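Notes on teaching with the hand-held grippers

Sep 16, 2022

The Skolon set is finished as of this week, at 1,257 accepted demonstrations. I said in August that I would write up what changed in our method between the first batch and the last, so these are the notes, mostly for Tibor Hajdu's group, who start on theirs next.

The first batch was done by remote control. Andor Kun sat at the leader arms and drove the follower arms through the task, and we recorded joint positions and wrist video. This is fine for blocks and cups. For small soft objects it was slow, and the delay between leader and follower made people hesitate just before closing the jaws. The hesitation went into the data, and the policy we trained on it learnt to hesitate too. We kept 196 of those recordings and have not used them since.

After that we moved to the hand-held grippers, one per hand, each with its own camera. The operator does the task directly and the tool records its pose and the jaw opening. There is no arm in the loop while recording, so the pace is set by the person's own wrists. Viktória Csizmadia wrote the pose tracking, and most of what follows depends on it being reliable.
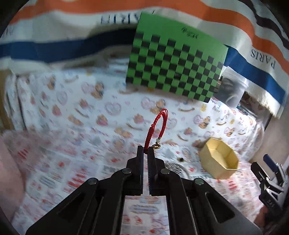
Jewellery is the hardest category we have. A cord bracelet has no fixed shape. It can be gripped at the knot, at a bead or along the braid, and it hangs differently each time. Early on we told operators to grip wherever felt natural, and the spread of grasp points was too wide for the amount of data we had. We now ask for a grip on cord only, with the jaws closed slowly through the last part of their travel. Beads slip. Metal charms slip more.

Closing speed matters more than I expected. If the jaws snap shut, the cord is often pushed out sideways, and the recording shows a closed gripper with nothing in it. The policy cannot tell that from a success by jaw opening alone, as the cord is so thin. Jolán Kovács went through the whole set by eye and marked these by hand. I would not try to automate that step yet.

On backgrounds, we began with a plain grey mat and the results did not carry over to anything else. Patterned cloth is better for training and worse for the tracker's patience only when it is badly creased. Clutter should be left in. Operators tend to tidy between takes, and they need to be told not to.

Two-handed takes need a rule for the idle hand. Ours is that it stays open and still, near the work, until it is wanted. Before we had the rule, people let it wander — and the wandering was copied.

Calibration drifts. We check the jaw zero every 12 takes, which costs a minute or so and saved a good part of the last batch. The Vincze rig needed it more often than the other one, and I have not found out why.

Of the final set, 435 demonstrations are two-handed. Erzsébet Kocsis is training on those first. Results when there are any.

Recent posts
Jaw pads: rubber against ridged
Latency on the Voltden link, measured properly
Why we stopped resetting the table
Moving the lab to Stederard

This site uses cookies to remember your settings. By continuing to read you accept their use.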